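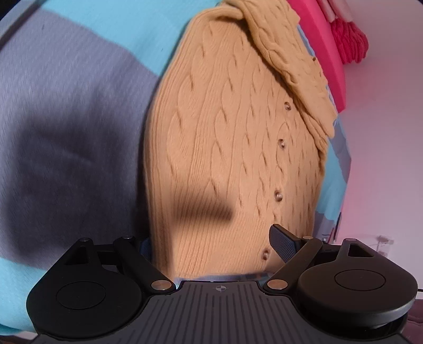

Laundry service Tesfamariam will move part of its hand folding to robot arms at its Dukia site in March, the company told staff at a morning meeting. Before that happens, folders are spending part of each shift working with hand-held grippers, so that their movements can be recorded and used to train the arms. Knitwear is among the harder items on the list. A cable-knit cardigan like the tan one here, folded with its small round buttons showing, is thick and does not lie as flat as a shirt or a pillowcase.

The Dukia site employs 124 people and handles 3725 items on a normal day. Under the plan, the arms will take towels, pillowcases and plain T-shirts first. Sweaters, dresses and anything with a loose trim will stay with the folding team through the summer at least.

The company says no jobs will be cut this year, but the work will change. Folders who now stand at one table for a full shift will rotate between folding, checking finished stacks and clearing items the arms have dropped or bunched up. Pay for the checking job has not been settled. Staff representatives have asked for it to match the current rate for machine operators – management has promised an answer before the arms are switched on.

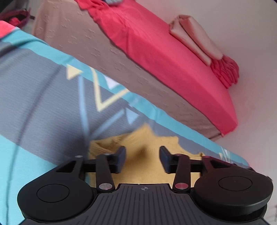

A hand-held gripper in front of a crumpled mustard-yellow cloth on a patterned blanket.

Recording started with a small group, and each person in it is asked for around 200 folds. Several have said the grippers are slow and tiring on the wrist. The company has since limited each turn to half an hour, with a break before the next.

The software comes from Misiton, which is also supplying the arms. A second Tesfamariam site, in Flallolano, will keep folding by hand until results from Dukia have been reviewed.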